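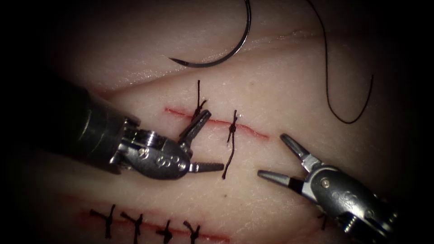
Reading time: 3 minutes

Print this page | E-mail this page

Home > Programs > Bench Robotics > Progress reports

Suturing cell upkeep: second progress report to the Lerby Fund
September

The grant pays for keeping one two-armed suturing cell in working order and for finding out what that costs. It does not pay for new tasks, and we have not added any. The test remains interrupted stitches on straight incisions in a synthetic tissue pad, run under the fixed camera.

Instrument wear

We said in the first report that we doubted the service interval in the Gralis manual. We still do. The manual asks for a cable tension check every 100 hours of arm time. Our right arm drifted out of tolerance well before that, twice, and both times the software reported all clear. We have moved to a check every 25 hours. It takes most of a morning, and it eats into the running time we promised you.

The jaws are harder to judge. Gripping a needle and gripping thread are different jobs, and a pair that still does the first can slip on the second. Rulletti supplied a wear gauge in winter. It gives a pass or a fail and no reading, so we can't plot a trend from it, and we have gone back to a pull test with a length of black suture and a spring scale. Crude, but we get a number we can write down.

Stitch log

The log holds 867 stitches as of this report. We would ask you not to read much into that figure. It includes stitches tied while the operator was compensating by hand for a slack cable, and those look the same as the rest once the tails are trimmed. Any claim that upkeep improves stitch quality will have to wait until we can separate the two groups. The log sheet now has a column for hours since the last tension check, which should have been there from the start.

Calibration

Onsri's calibration routine was meant to bring changeover down to a few minutes. On a good day it does. On a bad day it converges on a wrong answer and says it has finished, and the operator finds out when the two arms disagree about where the thread is. We now follow it with a manual touch-off at 3 points on the pad. If all of them agree, we run. If one is out, the wrist comes off and gets looked at before anything else is blamed. 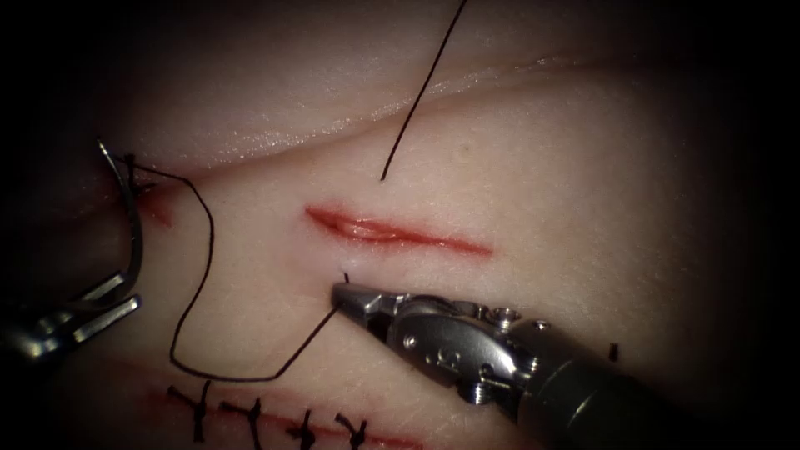
The Fund's technical reader, on seeing a draft of this report, asked whether a tighter check interval was masking a faulty arm, and said that a replacement under warranty would be cheaper than a year of lost mornings. It's a reasonable point. Gralis has the drift records and hasn't yet agreed that there is a fault. Until it does, the mornings are what we have.

Spending

Parts are under budget and labour is over. The overrun is nearly all tension checks. We are not asking for more money this period, but we don't expect the balance to come right by itself.

Next period

Swap the left and right cable sets and see if the drift follows the cables or stays with the arm. Keep the pull test going. Drop the wear gauge unless Rulletti can make it show a value.

Previous report | All reports | Next report

Contact us | © Bench Robotics Program | Back to top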